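Minutes of the Nutrition and Wellbeing Working Group, Cimberg Health Association
January meeting, Judon Room, start 4:15 p.m.

Present: Birgit Kasten (chair), Nhyira Atinga, Joscha Buschmann, Kenza Benjelloun (minutes)
Excused: Lutz Strobel

1. Minutes of the last meeting

The minutes were accepted with one correction. Under item 3, the word "salt-free" must be changed to "reduced in salt". Joscha asked that this is corrected also in the copy which was sent to the Scanlon Street site.

2. Salt in the lunch menu

Nhyira presented the results of the menu check. She looked at 91 recipes which the kitchen used during the autumn. In 18 of them, the salt comes mainly from stock powder and not from the salt that the cook adds by hand. The lentil soup and the potato gratin are the two highest. The kitchen is willing to try a stock made from vegetables, but it needs more time in the morning and the big pot is already in use until 10 a.m.

Birgit was of the opinion that we should begin with the soups only. Joscha did not fully agree. He would prefer to change the bread also, as most guests take two slices with every meal. After some discussion it was decided to start with the soups and to speak about the bread at the next meeting. 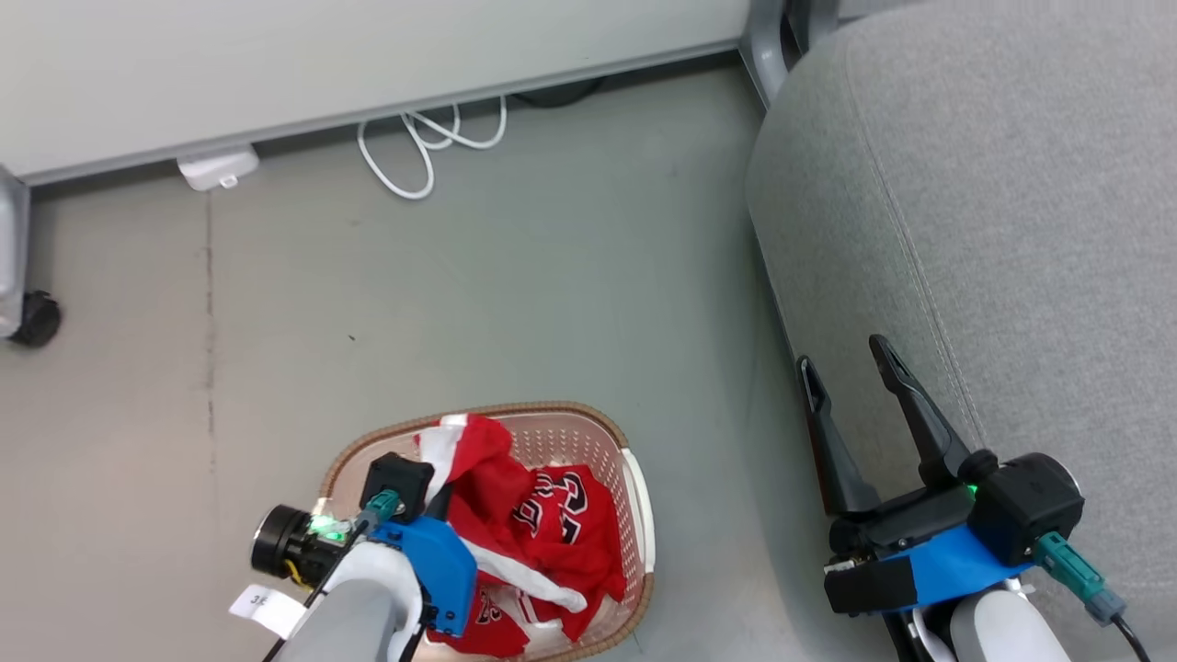
Nhyira will also ask the kitchen if the salt shakers can be moved from the tables to the counter. Kenza remarked that older guests may find this unfriendly, and that they should be informed before it happens. A small card on each table was proposed. Birgit will write the text, in large letters.

Action: Nhyira to agree the new soup recipes with the kitchen. Birgit to write the table card.

3. Blood pressure mornings

The blood pressure mornings were visited by 145 persons during the autumn. The group was pleased with this number. Joscha reported that many visitors came directly after climbing the stairs and were measured too soon. It was agreed that each person should sit quietly for five minutes before the measuring. For this we need more chairs in the corridor. Nistley House has offered nine chairs, which we may keep until the summer.

Kenza asked what the helpers should say when a value is high. The group repeated the rule from last year: the helper writes down the value, gives the paper to the visitor and recommends to speak with the family doctor. The helpers do not give advice about tablets, also not when they are asked for it directly.

Action: Joscha to collect the chairs and to print new record papers.

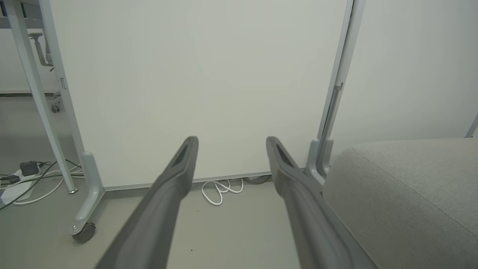

Cimberg, January

4. Leaflet "Less Salt at Home"

Lutz had sent his comments in writing. He finds the first page clear, but the second page too full. He proposes to remove the table with the cheeses and to add a short part about herbs and lemon juice. All present agreed. Nhyira wishes to keep the sentence that people with kidney disease should ask their doctor before they use a salt substitute. This sentence stays and will be printed in bold.

The translation into French will be done by Kenza when the English text is final.

Action: Lutz to send the shortened version to all members.

5. Other matters

The key for the Judon Room must be returned to the front desk and not left in the door. Birgit asked for ideas for a cooking evening in spring. Please send them to her by e-mail.

The meeting was closed at 5:40 p.m.

Minutes taken by: Kenza Benjelloun
Checked by: Birgit Kasten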